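Éloge des démonstrations ratées

On parle beaucoup de la taille des modèles et assez peu des après-midi passés à leur montrer comment poser un légume dans une assiette. C'est pourtant la partie du métier que je préfère. Chez Nika, nous rassemblons des exemples pour un système qui apprend à ranger de la dînette, et je tiens chaque essai pour une petite leçon – y compris ceux que l'on jette d'habitude.

Vue du poignet, la tâche n'a rien d'évident : tout file, les couleurs bavent, et il faut déjà choisir entre la masse sombre et verte au milieu de la planche et le poivron orange un peu plus loin.

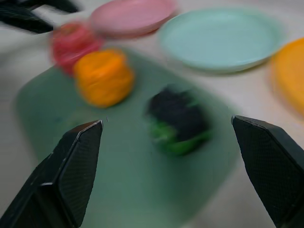 Faut-il supprimer les démonstrations hésitantes ?

Je les garde presque toutes, à condition de les étiqueter. Un geste repris en cours de route apprend au système comment se rattraper, ce qu'un geste parfait ne montre jamais.

Laimutė Koppel, avec qui je discute de tout cela depuis décembre, défend l'inverse : 142 essais impeccables lui paraissent préférables à 1,000 essais inégaux. Son argument se tient pour une tâche figée. Mais dès qu'on déplace une assiette, quel bonheur d'avoir des exemples où quelqu'un a cherché, corrigé, recommencé !

La variété se joue dans des détails modestes. Trois aliments alignés sur la planche, trois assiettes rose, verte et jaune derrière, un bras de chaque côté : rien qu'en changeant l'ordre, on a de quoi s'occuper longtemps.
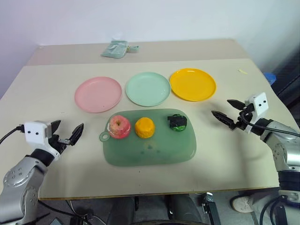

Ce que je voudrais voir partagé

Les jeux d'exemples circulent, les carnets qui vont avec beaucoup moins. Le nôtre, baptisé Flamodholm, note qui tenait les commandes, ce qui a été déplacé et pourquoi un essai a été repris. Les 36 premières pages sont un fouillis, je les relis avec un plaisir fou et j'y trouve encore des idées de consignes.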